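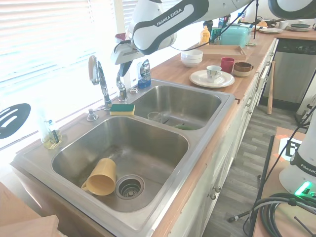 Skundivstead Film Diary

A data card for the log of everything our household and its hangers-on watched in a cinema, plus the things we watched at home when it rained.

Maintainer: Jinlong Jiang
Last updated: 2023-02-19
Version: the one after the one with the broken dates

What it is

One row per person per film. If four of us went to the same session and came out arguing, that's four rows. There are 862 rows at present, and a fair chunk of them are the same superhero film under slightly different spellings. I've fixed the ones I could bear to look at.

The diary began as a notebook by the phone, back when the Nollis still had a ticket window you had to stoop to talk through. I typed the notebook up over January, mostly in the evenings, with help from my sister, who can read my handwriting better than I can and charges for it.

Files

diary.csv is the main table.
cinemas.csv lists the places we go, with my notes on parking.
snacks.csv is patchy before we moved house and should not be used for anything serious.
grudges.txt is free text. Read it or don't.

Columns in diary.csv

date: The day of the session. Late shows that finished after midnight stay on the day they started. Two people have written to me about this and I haven't changed my mind.

title: As printed on the ticket. Tickets from the Nollis chop long titles off after a couple of words, so you'll find a lot of films called "The Return Of". I've filled in the rest where anyone remembered.

cinema: A short code that matches cinemas.csv. HOME means the couch. BEN means the Benítez place up the hill, who have a projector, a bedsheet and strong opinions about subtitles.

seat: Row letter and number, when known. "Front" means we were late.

queue_mins: How long we stood in line before getting tickets. The longest wait was 240 minutes, for a midnight premiere, in drizzle, behind a man dressed as a wizard who had forgotten his wallet. Zero means we booked ahead like grown-ups. Blank means nobody wrote it down, and please don't treat blank as zero. I did that once and the chart made us look very organised.

score: Out of 35. There is a reason for this and it's a bad one. We started with seven categories worth five marks each, then dropped the categories and kept the total out of stubbornness. Divide by seven if you want something normal.

fell_asleep: Y, N or DISPUTED. My brother-in-law accounts for nearly all of the third kind.

comment: Whatever the person said on the way back to the car. Lightly cleaned up for the sake of my mother, who has her own rows and is the worst offender.

How it was collected

Each person gives me their score before we get to the car park exit. After that it doesn't count, on the grounds that people start agreeing with each other somewhere near the boom gate. Queue times come off my watch, which ran a bit fast for the first couple of years. I haven't corrected for it.

Roughly 30 rows come from ticket stubs found in coat pockets, with no score and in some cases no memory of the film at all. They're marked STUB in the comment.

Known problems

Kids' scores are either the top mark or nothing. I've left them alone.

The Nollis changed hands and was called the Prodine for one winter before the new owners gave up and put the old sign back. Both names share a code, NOL. The colour of the seats changed too, if that matters to your research, and I'd love to hear what your research is.

Everything shot in black and white was scored on a night when my uncle was visiting, and he chose all of them. The averages for older films are therefore his averages.

Anything marked as a comedy was marked by me. There have been complaints.

Using it

Do what you like with it, as long as you don't publish the comments beside anyone's initials. It opens in any spreadsheet. If your program turns the seat column into dates, set that column to text first and open it again.

Please don't use it to decide what to see. We have walked out of films that went on to win everything, and we've been back twice to one about a talking ferry.

Corrections

Send me a note with the row number and what you reckon it should say. If you were there, I'll probably take your word for it. Scores can't be changed afterwards, Mum.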